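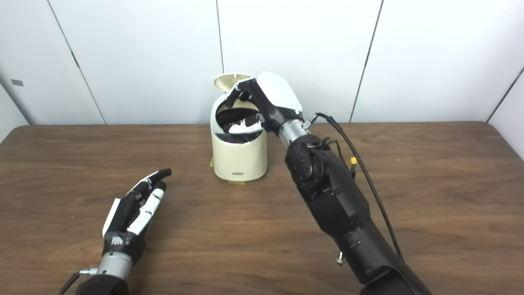
Figure 1. The tabletop bin with its lid open and a black liner inside.

Projects > Household Design > Student Reports > Small Bins for Shared Desks

This site uses cookies to remember your settings. Accept | Manage

Small Bins for Shared Desks
Ximena Figueroa and Kevin Sheehan
Supervisor: Clodagh Ó Néill

1. Purpose

The project examined whether a small lidded bin placed on the work surface reduces the paper left behind in shared study rooms. The study ran through November in 2 rooms at Sastton Hall. One room was given a cream cylindrical bin for the table; the other kept its floor bin only.

2. Placement

The bin was set toward the back of the table, near the wall, and yellowish tape was applied at its base. Students were asked to crumple scrap paper before discarding it and to close the lid afterward.

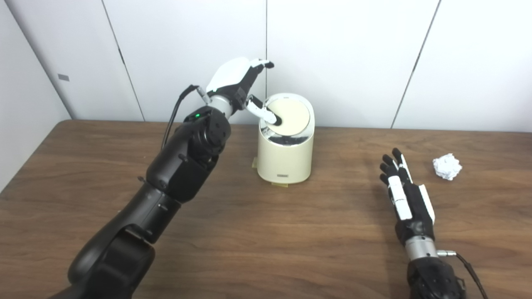 Figure 2. Bin with lid tilted open; crumpled paper on the table at right.

3. Results

Over the study period, 400 pieces of scrap paper were issued in each room. At closing time, 87 had been left on the table in the room with the tabletop bin, compared with 186 in the other. Several students reported that the lid was awkward to open with one hand full.
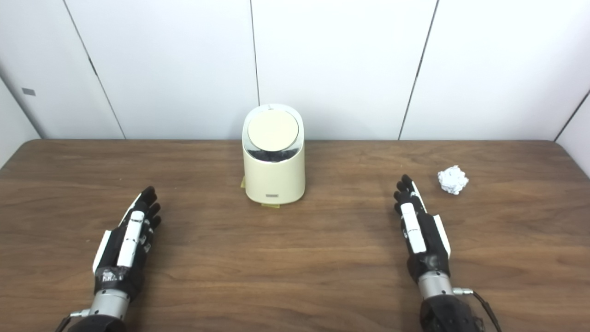

4. Recommendations

The authors recommend a wider opening and a lid that stays up without being held. A further trial should include food wrappers, which were excluded from this study.

Related reports
Drawer Dividers for Art Supplies (Treasa Keane)
Coat Storage in the Iltano Reading Room
Labeling Shared Shelves (Jarlath Gallagher)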